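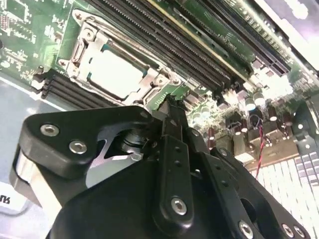

April 2024
Posted by Nwankwo Library District

The spring computer refurbishing program at the Nwankwo Library District is now open for applications. Posts in this thread cover eligibility, pickup, and care of loaned equipment. (1/10)

The district will lend 125 refurbished desktop computers this season. Each loan is for one household and runs for 7 months. Loans may be renewed once if there is no waiting list at the home branch. (2/10)

To apply, a cardholder must be 18 or older and live within district lines. Proof of address is required. A lease, a utility bill, or a school letter will be accepted. Applications from households without any working computer are reviewed first. (3/10)

Forms are available at the Drudis, Gallo, and Bunda branches, in print and in large type. Staff at the front desk can help fill out the form but cannot tell applicants whether they will be approved. (4/10)

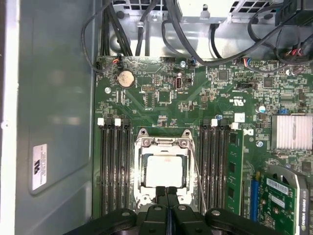 Technology Lending Department, Nwankwo Library District

Many residents have asked what kind of computer to expect. All loaned units are desktops. A monitor, keyboard, mouse, and power cords are included. Printers are not part of the loan, but borrowers may print up to 70 pages a month free of charge at any branch. (5/10)

Home internet service is not included. A small number of mobile hotspots may be checked out separately at Drudis and Gallo. Hotspots follow the regular three-week loan period and cannot be placed on hold. (6/10)

Pickup is by appointment at the Bunda branch, at the rear entrance on the parking lot side. Please bring your library card and photo ID. The full set does not fit in a standard book cart, and borrowers without a car should mention this when they book. (7/10)

Borrowers should not open the case or replace parts. If a unit stops working, call the lending desk and return it to any branch in the district. There is no charge for ordinary wear. Damage from spills is reviewed case by case. (8/10)

Personal files should be copied to a separate drive before a unit is returned. The department erases every drive on return and cannot recover documents, photos, or saved passwords afterward. (9/10)

Correction to the printed flyer: the Gallo branch accepts applications on Saturday mornings as well as weekdays. The flyer lists weekdays only. New copies have been sent to all three branches. (10/10)

Contact: Lending desk, Bunda branch | © Nwankwo Library District | Back to top

Recent posts
Tax form pickup at Drudis: remaining supplies
Gallo branch parking lot repaving and detour
Seed library opens for spring
Large-print book requests: new form
Meeting room rules, revised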